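Sorting returns at Kiston: a talk with the bench lead

Kiston takes back mixed household goods from 11 stores and sorts them at a single site. Most of what comes in is small: cups, toys, soft items, parts of sets. The bench lead, who set up the present method in May, spoke with us about bins, wear and the order in which things are handled.

"The bin matters more than the table," the lead said. "If the walls are too high, you lose sight of what is in the corners. If they are too low, round things go over the side."

The site tried plastic tubs from Mellow before it moved to large open bins. The tubs were easy to wash but flexed under load, and items slid together in the middle. A flat floor spreads the goods out. It also gets scratched, which the lead regards as normal. "We log dents. We don't log scratches. After 500 loads every floor looks the same."

Loads are kept small on purpose, with 4 items as the usual limit for mixed shapes. A hard cup, a toy block and something with a rounded outline each call for a different grip, and they get in each other's way when stacked.

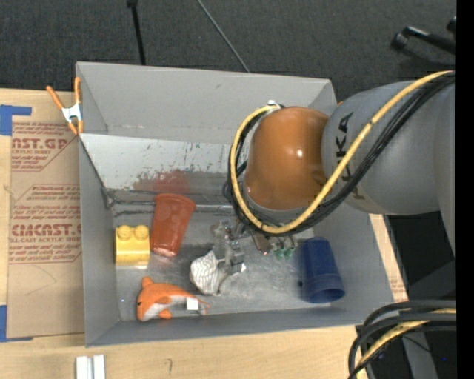
Spahić, which runs a similar bench, takes another view and holds that cups should be pulled out before anything else goes in the bin, as they roll when a neighboring item is lifted. The lead accepts the point for glass but not for plastic.

"A plastic cup on its side is fine," the lead said. "You take it by the rim or across the body. The blocks are what people leave behind – they end up against a wall and you have to come in at an angle."

Marks on the sloped panels are wiped at the end of a shift. Stains that stay after 2 passes are left alone unless they transfer to a white cloth. The next order of bins, from Curnetti, will have the same footprint and a slightly thicker floor.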